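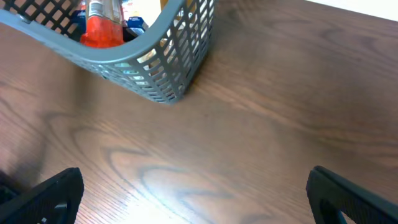 直播结束之后:中小机构的视频存档如何落到实处

一场直播的准备工作,通常从数周之前开始。场地勘察、线路测试、嘉宾彩排、推流参数核对,各个环节均有专人负责,也有成文的流程可循。直播信号切断以后的工作,在多数机构中则缺少同等程度的规范。录像文件留在编码器的内置硬盘里,或者留在平台的云端空间里,待到需要重新使用时,经办人员往往要花费数日查找,找到的版本也未必完整。

近年来,音乐厅、学会、职业培训机构和地方文化中心陆续把直播纳入日常业务,节目数量逐年增加,存档问题随之显现。本刊就此走访了位于Birside的Marinho文化中心。该中心从2014年起对外提供网络直播,内容包括室内乐演出、公开讲座和城市历史系列座谈。

一次查找引出的整理工作

2018年6月22日,Marinho文化中心收到一家出版机构的来函,希望取得三年前一场讲座的完整录像,用于配合图书再版。技术部门在平台后台找到了该场讲座的回放,画面分辨率已被压缩,开场部分缺失七分钟。推流端的本地录像按照当时的习惯存放在一块移动硬盘上,硬盘标签仅写有“春季”字样。经逐一比对,工作人员最终找回原始文件,但文件的音轨为现场返送信号,混有较明显的环境噪声,需要另行处理才能交付。

中心技术主管Adelino Mota在谈到这次经过时表示:“文件还在,我们却说不清它是哪一个版本,由谁录制,后来有没有改动过。对外提供资料的机构,不应当处于这种状态。”

此后,中心对历年直播资料进行了一次全面清点,共登记节目127场。清点结果显示,其中40场仅有平台回放,没有本地原始录像;其余节目虽有本地文件,命名方式前后不一,同一场演出的上下半场分存于不同设备的情况也较为常见。清点工作于当年10月完成,登记表成为后来编制存档规程的依据。

平台回放与存档的区别

不少机构将平台回放视为存档,这一认识在实践中容易带来风险。流媒体平台为适应不同网络条件,会将上传信号转码为多个码率的版本,观众看到的是其中一个。平台是否保留原始码流、保留多长时间、账户降级后如何处理历史内容,均由服务条款约定,而条款可能随产品调整而修改。

Marinho文化中心先后使用过两家服务商。早期使用的Mostel平台操作简便,适合人员较少的团队,回放页面自动生成,但下载时只能取得转码后的文件。现用的Rerner平台支持取回原始录制文件,保留期限与所购套餐相关。中心在更换平台时未及时导出旧账户中的内容,部分节目的观众留言、章节标记和点播页面说明因此没有保存下来。

Mota认为,平台的主要职责是分发,存档责任应由内容的制作单位承担。在续签合同时,中心已将数据导出的格式、期限和协助义务写入附件,并要求服务商在关闭账户前以书面形式通知。

原始录像、播出版本与交付版本

中心现行规程将每场直播的文件划分为三类。第一类是原始录像,即编码器在推流的同时写入本地存储的文件,以及各机位的独立录制素材。第二类是播出版本,即观众当时收看到的完整节目,包括字幕条、片头和中场等候画面。第三类是交付版本,指后期剪辑、校色或重新混音之后形成的文件。

三类文件分目录保存,不得相互覆盖。规程特别指出,播出版本即使存在技术瑕疵,例如短时黑场或声画不同步,也应原样保留。修正工作在副本上进行,修正内容记入说明文件。这样处理,便于日后核对节目在播出时的真实面貌。

在录制参数方面,中心要求本地录像的码率高于推流码率,音频除立体声主输出外,另存调音台的分轨信号。分轨文件体积较大,对讲座类节目而言用途有限,中心据此作出区分:音乐演出必须保存分轨,讲座和座谈由当场导播决定。

命名与说明信息

文件命名曾是内部讨论时间最长的一项。节目部门希望名称中包含演出标题,技术部门则担心标题过长或含有特殊字符,在不同系统之间迁移时出错。最终方案以日期、节目编号、文件类别和机位代号组成文件名,标题不进入文件名,统一写入说明文件。

说明文件采用纯文本格式,与视频置于同一目录,记载节目名称、主讲人或演出者、曲目或议题、导播与录音人员、设备型号、授权范围以及已知问题。中心要求说明文件在直播次日中午以前填写完毕。据技术部门反映,这项时限在执行初期遇到过一定阻力,主要原因是演出季期间导播人员连续排班。后来中心将填写表格的时间计入工时,情况有所改善。

授权信息单列一栏。许多演出合同只约定直播和限期回放,对长期保存、内部研究使用及再次公开并无表述。中心目前采用的合同文本把保存权与传播权分开书写:保存权原则上不设期限,传播权按场次、渠道和时间分别约定。对于早年未作约定的节目,文件继续封存,取得书面同意以前不予公开。

存储介质与定期核验

在存储安排上,中心保留两份本地副本和一份异地副本。两份本地副本使用不同类型的介质,异地副本存放于市内另一处办公地点,每月更新。选择这一方案主要出于预算考虑,全部采用云端冷存储虽可减少人工,但取回大批文件时产生的流量费用较难事先估算。

文件写入后即生成校验值,每半年抽取不少于100个文件进行比对。抽查范围覆盖各个年份,早期移动硬盘中迁出的文件单独列入抽查。最近一次核验发现两个文件校验不符,均已由异地副本恢复。核验记录同样作为档案保存,由技术部门和资料室各执一份。

格式问题也在规程中有所涉及。中心现阶段不对旧文件作批量转换,仅在主流播放软件不再支持某种编码时启动转换程序,并在转换后继续保留原文件。对于使用专有格式的多机位工程文件,中心要求在项目结束时导出一份通用格式的剪辑清单,以免软件版本更替后无法打开。

人员与职责

设备和流程之外,职责划分对存档工作的影响更为直接。在规程制定以前,录像由谁保存取决于当天由谁导播,人员离职后资料去向不明的情况曾有发生。现行做法是导播负责交付,资料室负责接收和登记,双方在登记表上签字后,编码器中的文件方可删除。临时聘用的导播同样适用这一程序,尾款在资料移交完成后支付。

规模更小的机构未必具备单独设立资料室的条件。Mota建议,此类机构可先从两项工作入手:一是每场直播保留一份本地录像,二是建立一张统一的节目登记表,记明文件位置和授权情况。至于分轨音频、异地副本和定期核验,可以随节目数量增加逐步补充。

对于此前缺失原始录像的节目,Marinho文化中心已向当年的合作单位和演出者发出征集函,请对方协助查找自行录制的素材。截至本刊发稿,征集工作仍在进行,已收到的文件正由资料室逐一登记。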